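利莫河谷社区减灾能力建设项目 年中进展报告

呈：Plison基金会项目部

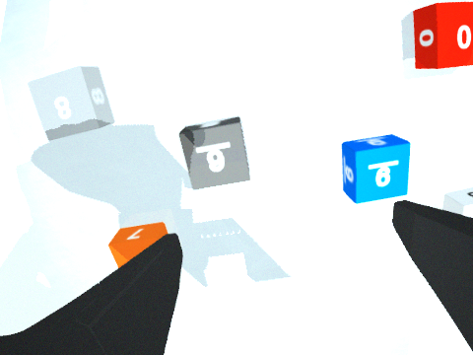

各位同事，你们好。上一份报告寄出的时候，河谷里还在收玉米，写这一份时已经进了十一月，早晚要穿厚外套了。这几个月事情多，有些进展比我们预想的顺，有些则慢得让人着急，我尽量都写清楚，篇幅可能会长一点，请大家多包涵。

先交代一下项目目前的范围。按照协议，我们在利莫河（Lyimo）沿岸的八个村开展工作，内容包括洪水预警、避险路线、村级应急预案，以及学校里的防灾课。年初你们来信问过，上游那几个村交通不便，是否需要推迟到下一年。我们商量以后还是决定一起做，原因很简单，水是从上游下来的，上游的人最早看到河面变化，把他们留到最后，预警这条线就接不上。现在回头看，这个决定给我们添了不少路上的辛苦，但我个人仍然觉得是对的。

一、村级应急预案

八个村里，有七个村已经开完村民大会，通过了自己的预案。剩下的一个是普拉沃伍德（Plavotwood），村子分成河东河西两片，平时来往就不算多，对于集合点设在哪一边，两边一直谈不拢。河东的人说自己这边地势高，河西的人说桥一淹就过不去，设在河东等于没有。说句公道话，河西的担心很有道理。我们后来建议两岸各设一个集合点，物资分开存放，由同一份预案管起来。这个方案在小范围里谈过，大家的口气已经松动了，只是村里要等外出做工的人回来才肯开大会，我们也不好催得太紧。

已经通过的七份预案，厚薄不一，写法也不一样。有的村把谁负责敲钟、谁负责去叫独居老人都一条一条写上了，有的村还比较笼统，只写了“由村干部安排”。我们没有要求统一格式，但对比较笼统的那几份，同事们正在一户一户地走，把行动不便的人、有新生儿的人家、夜里听不见钟声的人家都问清楚，再补到附页里。这件事很花时间，也很难在表格里体现出来，不过我想你们能理解它的分量。

二、预警与通信

今年在河上安装了三处水位标尺，上游、中游、下游各一处。标尺本身是最普通的那种，难的是让人每天去看，并且把看到的数字传出去。我们试过让观测员发短信，结果上游信号时有时无，短信常常第二天才到，这当然不行。后来改用对讲机，每天早晚各报一次，下雨天加密。对讲机由Fomitex公司供货，第一批到货比合同晚了不少，其中两台充电有问题，已经退换。换来的机器用到现在没有再出毛病，观测员也渐渐习惯了，听说有人连接孩子放学都要用对讲机喊一声，我们提醒过，频道要留给正事，但心里其实挺高兴，愿意用总比锁在柜子里好。

雨季里有一次真正的考验。那是一个星期四的夜里，上游观测员报告水涨得很快，中游的标尺随后也过了警戒线。消息传到下游时，低处的住户已经开始往学校转移。那天水最后漫进了几块菜地和一段土路，没有进屋。这次转移也暴露了问题：学校大门的钥匙只有一把，拿钥匙的人当晚在邻村，大家在雨里等了好一阵子。现在钥匙多配了，分别放在三户人家，预案里也写明了是哪三户。还有一点，有几家不放心牲口，人走到一半又折回去。以后的演练会把牲口的去处一并考虑进去，光劝人“别管牛羊”是劝不住的，那是人家一年的收成。

三、避险路线

路线勘察已经做完，路牌的制作正在进行。原来的设计用文字加箭头，拿去给村里的老人看，好几位说字认不全，晚上也看不清。所以我们改成了大箭头配图案，刷反光漆。改动以后单价略有上升，我们从印刷费里调剂了一部分，总额没有突破预算，详细的调整说明随财务附表一并送上，请你们审阅。如果项目部觉得这类调整需要事先书面批准，也请直接告诉我们，以后照办。

中游有一段路线要经过一座旧便桥，桥面窄，护栏也松了。修桥不在本项目的范围之内，我们已经向乡里递交了书面材料，乡里答复说会列入明年的道路养护计划。在桥修好之前，这一段的避险路线改走山脚的小路，远一些，但稳妥。小路上有两处排水沟要搭过人的板子，村里出工，项目出材料，预计下个月能做完。

四、学校防灾课

防灾课是老师们最支持的一块，也是我自己跑得最多的一块。课程分低年级和高年级，低年级以游戏和演练为主，高年级加了看地图、读水位的内容。孩子们学得很快，有的回家以后会追着大人问“我们家往哪边跑”，问得大人答不上来，第二天只好到村委会去打听。有位家长跟我们说，这比贴十张告示都管用。

教师培训原计划办三期，目前办了两期，第三期因为和期末考试冲突，挪到了放假以后。教材的第二稿根据老师们的意见删了不少长句子，增加了本地的河道图。印刷数量要等第三期培训结束才能定下来，免得印多了堆在库房里受潮，这个教训我们早年吃过。

五、资金使用

本期支出总体在计划之内。偏高的是交通费，主要是上游路况差，雨季租车要价也高；偏低的是会议费，多数会议就在村里的院子里开，大家自带板凳，省下不少。对讲机的尾款尚未支付，要等Fomitex公司把延迟交货的扣款单补齐以后再结。

六、困难和请求

最大的困难还是人手。河谷里的年轻人外出多，培训过的观测员里有两位已经离开，接手的人需要从头教起。我们想给每处标尺都配一名后备观测员，并且给一点误工补贴，数目不大，但原预算里没有这一项。恳请项目部考虑，是否可以从会议费的结余里列支。

另外一个请求，是关于评估的时间。按协议，中期评估安排在雨季刚开始的时候，那段时间恰好是村里最忙、路也最难走的时候，评估人员进去不容易，村民也抽不出空坐下来谈。如果能提前到春耕之前，大家会从容很多。

七、下一阶段安排

接下来的工作大致是这样：先把普拉沃伍德的村民大会开下来，让两岸的预案落到纸上；路牌做好以后，赶在雨季之前全部立好；放假后办完第三期教师培训，随即定稿付印；开春再做一次全河谷的联合演练，从上游标尺报水开始，一直走到下游学校开门点名为止，这一次连牲口也算上。演练的日子定下来以后会马上写信告诉你们，要是有同事愿意来看看，我们非常欢迎，只是请一定带双好走山路的鞋，最后那一段车子开不进去。

财务附表、七份村级预案的复印件和教材第二稿都随报告寄出。有不清楚的地方，请随时来信或来电，办公室白天都有人，傍晚以后打对讲机反而更容易找到我们。

利莫河谷社区减灾项目办公室 敬上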